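Calibrating a Multiband Raster to Surface Reflectance in Rumel

This guide explains how to convert raw digital numbers to surface reflectance. Users need read access to the Plurkano archive and a Rumel workspace with at least 4 GB of free space.

Open the scene and confirm that the metadata file is in the same folder as the bands. Select Calibrate, then Reflectance. Enter the sun elevation exactly as it is given in the metadata.
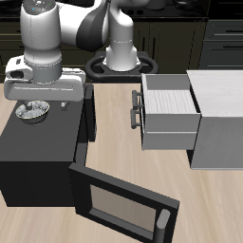
Next, load the Tronine aerosol table and set the output scale to 100. Pixels flagged as cloud must be masked before the correction is run. For the Shabalala test tile, the mask value is 117.

Select Run. Processing takes around 4 minutes per tile. If error 601 is displayed, the projection of the mask does not match that of the scene; reproject the mask and run the step again.

Save the output as a new file. Do not overwrite the original bands.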